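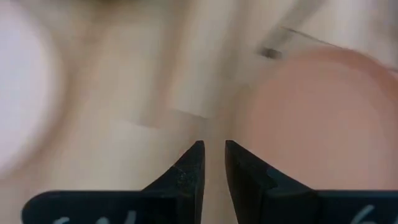 By Gwawr Gape

How to Put Together a Fan Scrapbook of Your Favorite Actor's Photo Spreads

If you have been following an actor for any length of time, you know how the magazines pile up. Mine were under the bed, then under the bed and in the hall closet, and by the time I was buying two copies of everything (one to read, one to keep nice!) my sister had started leaving storage catalogs on my pillow. So one September I sat down and made a proper scrapbook, and I've kept it going ever since. I'd love to walk you through how I do it.

What you'll need

A ring binder or post-bound album that takes 12-inch pages
Acid-free paper in white, cream or a soft gray
Clear page protectors to match
A craft knife, a metal ruler and a cutting mat
Photo corners and a little acid-free double-sided tape
A soft pencil and a pen you enjoy writing with

Step 1: Choose one actor, or one drama

I know, I know. But a book that covers all your favorites gets muddled very quickly. My first album was only for Nicholas, the young doctor in Drorkier, and everything that had to do with the cast of that show went in it. When the lead signed on for Nesville the next year, I started a second album and felt very grown up about it.

Step 2: Sort before you cut

Spread everything out on the floor and make piles by shoot. A single pictorial may show up as a cover, six or seven inside pages and then a stray shot or two in the following issue, and you will want all of those together. Write the issue and month lightly in pencil on the back of every page before it leaves the magazine. I skipped this with my Grikia covers and spent a whole evening trying to match a gray sweater to a season.

Step 3: Take the pages out gently

For stapled magazines, open to the center, bend the staples up with a butter knife and lift the sheets off. Glued spines are fussier. Open the magazine flat, lay your ruler right along the inside margin and draw the knife down in several light passes. Please don't try to do it in one go, and keep your fingers well back from the edge of the ruler.

Step 4: Lay out the spread

Let the best picture have a page to itself. Smaller shots look lovely grouped on the facing page, with a bit of the interview tucked in beside them — I like to pick one quote and copy it out by hand. Use photo corners for anything you might want to move later, and save the tape for captions and trimmings.

If you're printing pictures from an official site for your own album, look for a file that prints at 300 dots per inch at the size you want. Anything much lower goes soft around the eyes, and that's such a shame in a portrait.

Step 5: Add your own notes

Under each spread I put the magazine, the month, and a line or two on what I was watching at the time. Those are the parts I reread most. My Drorkier album is up to 68 pages now, and the early notes are full of exclamation marks.

Keep the finished book standing upright on a shelf, away from the window and the radiator, and leave a few blank pages at the back for the next comeback.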